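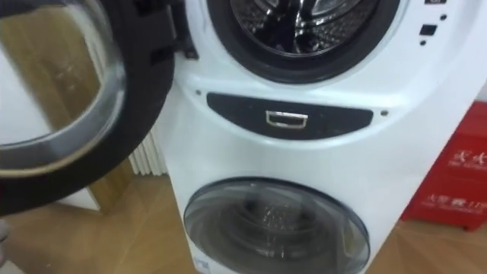 A twin-drum washer is what you buy when the household has stopped agreeing about whites. The Clallau Matar puts one drum above the other in a single white cabinet, so the argument can be settled in the floor space of one machine. The upper drum is the one you will use most, and it is built like any decent front loader: stainless steel inside, perforated all over, with a thick black rubber gasket round the mouth to swallow your baby socks. The door is a big domed glass affair with a broad black rim, and it swings well out to the left, so if you have a wall or a boiler on that side, measure first and order second. The small chrome pull in the dark panel across the middle is easy to find with your hands full, though it does collect fingerprints at a rate we can only admire.

Appliances > Laundry > Twin-drum washers > Clallau Matar

Last updated: Tue 22 October

What the two drums are for

The upper drum takes the ordinary wash: towels, school uniform, the jeans that could walk there by themselves. The lower one is smaller and meant for the things you would otherwise leave in a heap until there were enough of them to bother with. Each drum has its own water feed and its own motor, and you can run them together or one at a time. Running both on a fast spin is louder than running one. We mention it as a customer in Mametham rang to ask whether this was a fault.

People use the lower drum for all sorts. Baby clothes and delicates are what the brochure suggests. In our experience it is mostly dog towels, football socks and cleaning cloths, and once it has been given over to the dog there is no getting it back.

Programmes

There are plenty, and you will use three. Cottons does what it says. The quick wash takes 30 minutes and is good for a shirt that has been worn once to something dull. Eco takes a very long time and costs very little, so put it on before bed if your bedroom is not next to the utility room. The rest of the list includes one for curtains – we have yet to meet anyone who has chosen it twice.

The lower drum has a shorter list. It will not do duvets, however you fold them.

Fitting it in

It is taller than a normal washer and will not go under a worktop. Most of ours end up in utility rooms, or in the cupboard where the hoover used to live. You need a cold feed, a waste pipe and a floor that is level, or can be made level by somebody patient. The feet adjust by hand, after which you will want a spanner for the locking nuts. Take out the transit bolts before the first wash. Both drums have them. Please read that sentence again.

Allow room to open the upper door all the way back. It can't be rehung to open the other way, which we have raised with the makers and will go on raising.

Looking after it

Wipe the rubber gasket after the last load of the day and leave the door ajar. If you look in the fold at the bottom you will find hair grips, a coin or two and a grey paste that is best not thought about. Run an empty hot wash in each drum once a month. Go easy on the powder, too. Most people use twice what they need, and then write to us about the smell.

A filter sits behind a flap at the foot of the machine. Put a towel down before you undo it, and a shallow dish, and then a second towel.

Delivery and old machines

Free delivery within 37 miles of our Handham shop, two people and a sack truck. Stairs are extra after the first flight. It is a heavy thing and the shop building dates from 1857, with a front door to match, so we send these out from the yard at the back and don't keep one on the shop floor for browsing. Ring if you want to see one running and we will set it up for you.

We will take your old washer away if it is already unplugged and drained. Stock has been thin since May. A deposit of £200 holds one for you, and you get it back if you change your mind before it goes on the van.

We use cookies to remember what is in your basket. Carry on browsing if you are happy with that, or change your settings.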